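Collecting Demonstrations for Table Clearing
Project report, Nhi Lương and Priit Rimkutė, 4/13/22

The goal was a training set for Brurine, our two-arm policy. Operators drove both arms by hand, and joint angles were logged with the video. 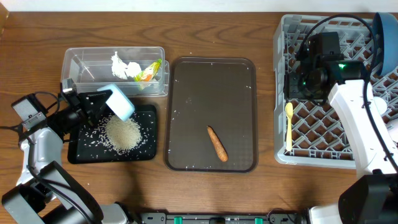 An episode was kept only if both arms returned to rest. We recorded 300 episodes and rejected 17, mostly for dropped frames.

We use cookies to improve your visit. Accept | Settings

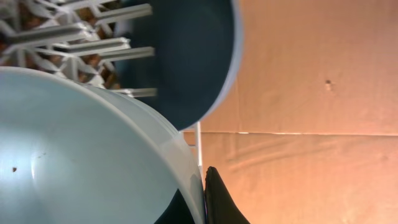

Wrist video was stored at full rate. Skye Geddes wrote the script that aligns it with the joint log.

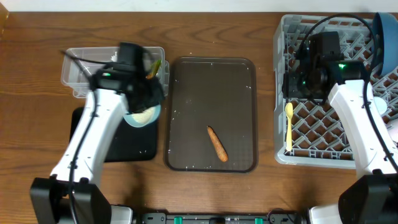 Labels were added by hand after each session. Food was the hardest class to label. Crumbs scattered on the brown tray got no label of their own, while the carrot did.
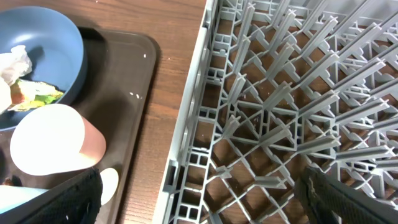 Start positions were changed between episodes. The remaining work is a second labeling pass and a first training run.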